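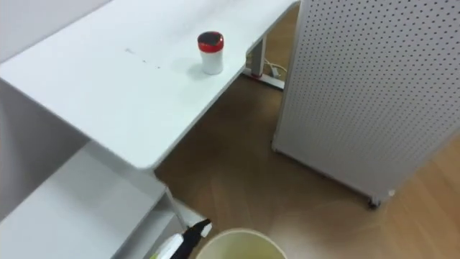

The desk for the demo, with the red-lidded container on top.

How to Set Up a Small Robot Demo for an Open Day

I got roped into the Birneck open day back in March, and I've now had enough emails asking how we did the desk-clearing demo that I'm just going to write it up. You don't need a big hall or a stage. We had one corner, one desk and a robot called Cakora that I'd known for maybe a week.

Step 1. Pick one object and put the rest away. I started with a whole tray of stuff (huge mistake!) and ended up with a single white container with a red lid. On a white desk people can spot it from the back row.

Step 2. Block off one side. A pegboard panel on wheels is perfect – you can roll it in when the crowd gets close and roll it away at lunch. Push cables back toward the desk leg before you open the doors.

Step 3. Mess up the desk a little. A few dark specks on a white top make a good target for a wiping demo. Keep your spray bottle and a bin down by the shelf.

Step 4. Talk before anything moves. Kai Vogler from Himcombe gave me this tip and I love it. Let people look at the hand first, up close, and ask their questions. The kids all want to know if it can do a thumbs up.

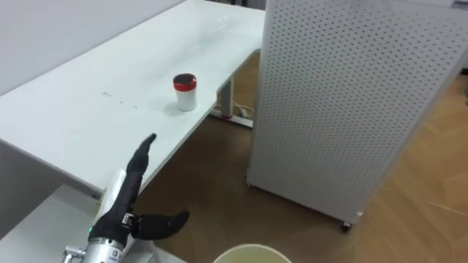 Cakora's hand by the near edge of the desk, thumb out to the side.

Step 5. Start with the hand low and in plain view, then go slowly. I ran mine way too fast in rehearsal and my test audience (my sister) missed the whole thing. Leave a good pause between moves so people can get their phones out.

Step 6. Keep each run short. We were told to expect 400 visitors and got roughly 700, so the line went right past the Bouchard booth – sorry, guys! Let small groups in, do one run, take two questions, and swap.

Put the container back in the same spot every time, too. I marked ours with a bit of pencil and wiped it off when we packed up at four.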